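The Green One

I should say up front that I only took the job at Dudás for the summer, and that was two summers ago. It's a shop in Ollance that buys up old games and toys by the box, sorts them out, and sells the sets that are whole. The sets that aren't whole wait on the shelves until the missing bits come in with some other box. Sometimes they wait a long, long time. My boss says the shop is really a waiting room with a cash register, and she has said it to every customer I've ever seen her talk to.

My part is the sorting. I come in at nine, hang up my coat, tip a box into the big gray bin on the back table, and start picking. Dice in one jar, marbles in another, anything sticky straight into the sink. I love it, to be perfectly frank. You get other people's Christmases all mixed up together (and their hair ties, and their pennies, and one time a tooth).

The green one came in lot 118, from a house sale out in Grotska. The lot was mostly dominoes and jigsaw pieces, and I had cleared nearly all of it before lunch when I saw something green lying against the left wall of the bin. It was tall and flat on one side, like a block, and it had two round knobs sticking out of the other side, one above the other. I turned it over. No name, no number, no maker. I stood it up and it looked like a little man with two stomachs.

"What's this from?" I asked my boss.

She put on her glasses, took them off again, and said, "Huh."

You have to understand that she never says huh. She can hear a box rattle and tell you what's in it. She once named a game from half a spinner. So I got a funny feeling, the good kind, and I put the green one back in the bin where I could keep an eye on it and went and ate my sandwich standing up.

By the end of the day we had been through every catalog in the place. It wasn't a chess piece, it wasn't a peg, it wasn't part of a train. My boss thought it might be a handle. I thought it might be a key, the kind you'd push into something to make a door pop open. She said I had an imagination and I said thank you, though I don't think she meant it that way.

I started leaving it in the bin overnight. I can't really tell you why. The sensible thing would have been to drop it in the jar marked ODD and go on with my life, but the jar is where things go when you've given up on them, and I hadn't. So every evening I emptied out the day's sorting and set the green one back over on the left, and every morning I said hello to it. Out loud, yes. The shop is very quiet before ten.
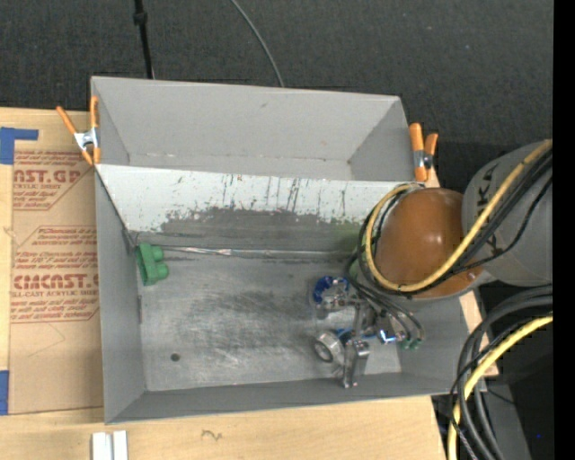
The big gray bin on the back table, with the green one over on the left.

I know that bin better than I know my own kitchen. I know the long slope across the middle, with the pale top half all scratched up and peeling where it meets the darker part, and the shiny strip along the foot of it that's gone crinkly toward the left. I know the little round hole in the floor, which has been tempting beads for as long as I've worked there. I know the part at the back that I never fill, though I couldn't give you a reason for that either.

Then in June a man came in to sell us a game. He was old and very neatly dressed, and he had it wrapped in a bath towel. He set it on the counter and opened the towel one corner at a time, and I'm telling you, my boss stopped breathing.

"Skerkix," she said.

I had never heard of Skerkix. Apparently you build a tower, and the tower has slots, and everybody takes turns sliding the pieces in until somebody brings the whole thing down. The man said his sister had made up half the rules and cheated at the rest. There were supposed to be 30 pieces. He'd counted them at home at his kitchen table, twice, and he had 29. He was sorry about that. He'd understand if we didn't want it.

I looked at the pieces. They were red ones and yellow ones, flat on one side and knobby on the other, and then a bunch of green ones, and I walked into the back room so fast I hit my hip on the door.

It fit. Of course it fit! I carried it out in my fist like a bug I'd caught and put it down on the towel with the others, and the three of us just stood there. The man picked it up and turned it over, and over again, and ran his thumb across the knobs.

"Where did you get this?" he said.

I told him. A house sale in Grotska, in with the dominoes. He nodded for a while. He asked if it was the yellow house past the bridge, and I said I didn't know, I only get the boxes. He said his sister used to live past the bridge. He said she always swore she hadn't taken it.

My boss, who has never in her life let a complete set get out the door without making an offer, asked him if he wanted a cup of coffee.

He had two. He told us about the tower and about his sister, who could slide a piece in with her eyes shut and talk the whole time, and who hadn't spoken to him for 25 years over something that had nothing to do with games. Then he folded the towel back over the box, all four corners, and asked what he owed us for the green one.

"Nothing," I said, before my boss could open her mouth. She gave me a look. Then she said, "It was in with the dominoes," as if that settled the price, and I guess it did.

He took the whole game home with him. We never bought a single piece of it. I wrote it up in the ledger anyway, on a line by itself, and under PAID I put a dash, and she initialed it without a word.

The bin looked awfully bare to me that night. I wiped down the floor of it, got most of the smudges to move from one place to another, and turned off the light over the table. The next morning there was a new box waiting — somebody's attic, by the smell — and I tipped it in and the marbles went roaring down the slope.

There was a blue thing in there. Sort of a wheel, but with a notch in it, and a little arrow on the back.

I took it out front and held it up.

My boss put on her glasses.

"Huh," she said.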